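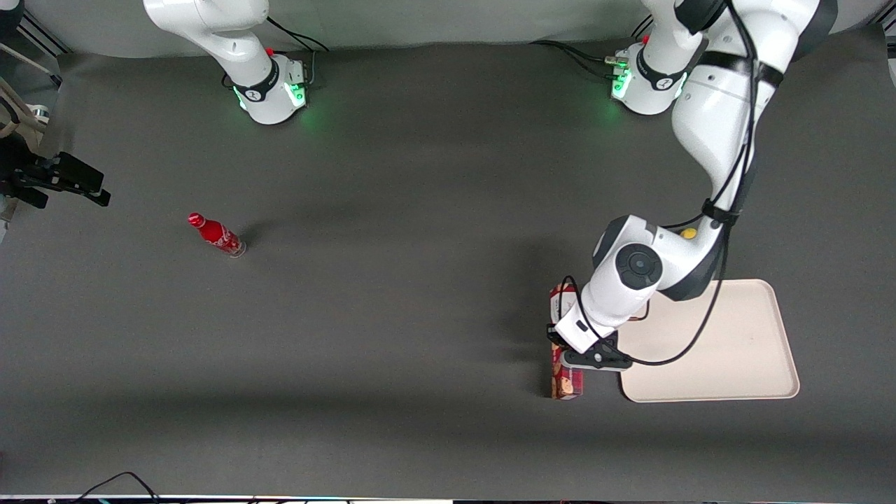 Episodes in this set are accepted or rejected by the rules in this card, and the rules apply to every contributing bench in the same way. The set is called Brususine. It covers tabletop pick and place with two arms, and it is maintained by Solomiia Kostiuk at the Pruveston bench. Before an operator starts, both bases have to show a green ring, including the base of the arm that will stay out of the way while the other one works. The gripper closes on a tall box such as the red snack package from its two sides, with the box upright, and the tray is kept close enough that the move is short. An object that is not part of the current move, like the Coca-Cola bottle lying on the left side of the table, stays well clear of both arms. Most of what follows is those same habits written out.

Print this page | E-mail this page

## Brususine data card

Version 2
Last edited Apr 14, 2025

### What is in the set

- 2000 episodes of a single object being moved to or from a tray
- Joint positions, gripper opening and commanded targets for both arms
- Video from a fixed camera, plus a text label for each episode
- A setup note for each session, written by the operator

Packaged food, bottles and small household goods are the main objects. Nothing in the set involves people reaching into the workspace. Episodes of that kind were left out when the set was planned, and they should not be added by contributors.

### Workspace rules

1. The tabletop is flat, matte and dark, with a plain backdrop behind it. Wrinkles in the covering are allowed if they do not tip a standing object.
2. Only the objects named in the session sheet go on the table. Fixtures at the side may stay mounted if they are outside the reach of both arms.
3. The tray is empty at the start of a "place" episode. For a "remove" episode it holds one object.
4. A bottle may start upright or on its side. Write down which. Do not stand it up between attempts unless the sheet says so.
5. The camera is not moved during a session. If it gets bumped, end the session and start a new one with a new setup note.

Shadows from the arms are fine and we do not try to remove them. A shadow that moves because somebody walked past a lamp is a different matter, and the episode gets the `light` flag.

### Cables

Cables on the outside of an arm need enough slack for the wrist to turn fully. They must not be able to hook a finger of the gripper or drag over a standing object. A loop that hangs over the tray is allowed if it stays clear of whatever is being placed. Run the wrist through its full range by hand before the first episode and watch the loops while you do it.

The Londov bench ties cables down at the elbow with a strap. Pruveston leaves them looser. Both pass, and the setup note should say which was used – replay on a different bench has gone wrong over this before.

### Stopping and restarting

Any operator may stop a session for any reason and does not have to write a justification. After a stop:

- Leave the objects where they are until both arms are confirmed still.
- Mark the episode `stopped`. Do not trim the recording to hide the stop.
- Wait 60 seconds before re-enabling the arms.
- Begin again from the start pose, not from the middle of a move.

The physical stop must be within reach of the operator's seat. A key on the keyboard does not count as a stop. Test it at the start of each session and put the result in the setup note.

These are bench rules for recording data. They do not replace the risk assessment your own site has to carry out, and meeting them does not mean your cell complies with any published safety standard.

### Labels

Write one short sentence per episode, in the present tense, naming the arm and the object. "Left arm moves the red box to the tray" is a good label. "Robot does the task correctly" is not.

Left and right always mean the robot's left and right. From the front camera these come out swapped, so the robot's left arm is on the right side of the video. This was the most common labeling mistake in version 1. Sessions from October were relabeled in full.

Outcome is a separate field with these values:

| Value | Use when |
|---|---|
| `done` | Object is at rest in the target area and released |
| `short` | Object is released outside the target area |
| `drop` | Object left the gripper before the release command |
| `stopped` | Operator or controller stop |

If a box ends up upright but half over the tray rim, use `short`. Do not judge outcome from one still picture. A closed gripper beside a tray looks the same on the way in as on the way out, and the label has to come from the full recording.

### Review

Each episode is read by a second person who did not operate it. The reviewer checks label, outcome and setup note, in that order. Disagreements go to Lovely Yap, whose decision is recorded in `review.csv` with a line of explanation. Rejected episodes are kept in a separate folder and are available on request.

### Known gaps

- Very few soft packages. Boxes and bottles make up most of the objects.
- Backdrop color hardly changes, and models trained only on this set may depend on it.
- The idle arm is often partly or fully out of view. Use the joint data if you need its position.
- Koval format export drops the setup notes. Keep the original files if you use it.

### Contributing

Send a trial session first, before recording a full batch. Include the session sheet, the setup note and all episodes, failed ones too. We look at failed episodes most closely, and a trial with none in it will be sent back with questions.

Print this page | E-mail this page

## Comments (4)

**mtk_bench**
Does rule 3 apply if the tray has a liner in it? Ours slides around without one.

**Solomiia Kostiuk**
A thin liner is fine. Put it in the setup note and leave it in for the whole session. It does not count as an object.

**r.dale**
The left/right section should be at the top of the page. I had a whole afternoon of labels sent back because I went by the video. Also, could the export tool warn you when it drops the notes? I only found out after I had cleaned up the originals.

**Lovely Yap**
A warning is on the list for the next version. If you still have the session sheets, send them over and we can rebuild most of the notes from those.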